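Looking after a desk, a mesh chair and the floor under them

Home and workroom tips from the Althorpe household pages
25 April 2020

A lot of people have put a desk in a spare room this spring and are finding that the chair does more damage than the desk. These notes cover moving the two of them about, cleaning them, and keeping a wooden floor in fair condition underneath.

Moving the chair

A chair on casters should be moved by the top of the backrest. Stand behind it, put a hand on the top edge and push slowly. Do not pull it along by the armrests, as the bolts under the seat work loose. If it has to cross a door strip, lift it over.

Park the chair close in to the desk when you have finished. It takes up less of the floor and the casters do not end up in the walkway.

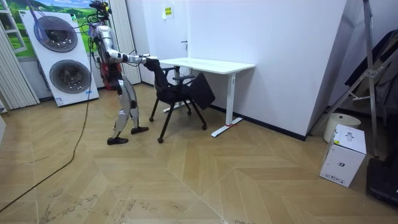
Cleaning the mesh

Mesh backs hold more dust than they show. Vacuum both sides with the soft brush, then wipe with a cloth wrung out in warm water and a drop of washing-up liquid. Work from the top down. Leave it overnight before anyone leans on it.

For marks that will not shift, we have used Cloromum fabric foam, which costs a little more than the supermarket sort. Try it on the underside of the seat first. Never use bleach on black mesh. It goes brown and stays brown.

Casters

Turn the chair on its side on an old towel. Pull out hair and thread with tweezers, cutting it first with small scissors if it has wound tight. Wipe each wheel and spin it. A wheel that will not spin after cleaning wants replacing. Check the stem size before you order, as the wrong size will fall out when the chair is lifted.

Hard casters mark a wooden floor. Soft rubber ones are better, and Drallard sell a set that has lasted us since November.

Bags and clothes

Anything hung low on a chair will find its way under a wheel. Keep straps and sleeves clear of the casters, or put a hook on the wall.

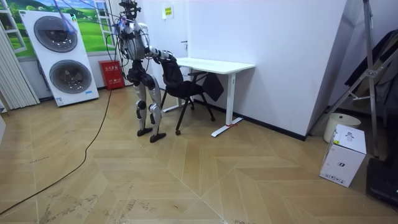
Black office chair with its back to the room, white desk alongside.

The floor

Wood laid in a chevron or herringbone pattern has joints running in two directions, so grit collects whichever way you sweep. Vacuum first with the hard-floor head and then go over it with a barely damp mop. Dusty footprints come up with plain water. Scuffs usually come off with a dry pencil rubber, rubbed along the grain.

A mat under the chair is worth having. Ours is 97 cm wide and could do with being wider. Lift it every 7 days and sweep underneath.

Leads should run along the skirting where they can. A lead that has to cross the floor should be unplugged and coiled when it is not wanted.

The desk

Clear the top completely once a week. White tops show tea rings, so wipe them the same day. Bicarbonate of soda on a damp cloth will lift most old ones. Rinse it off well or it dries to a film.

Long flat feet gather dust along the top and are easily missed. Strand desk wipes are handy for this, though a damp sock does as well.
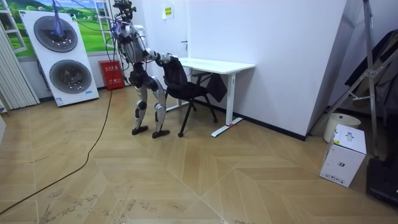 White desk with a clear top, set against the wall.

If the desk rocks, check the feet before you blame the floor. Tighten the bolts with the desk standing in its usual place, a little at a time on each side. Felt pads will deal with what is left. Change them when they go flat.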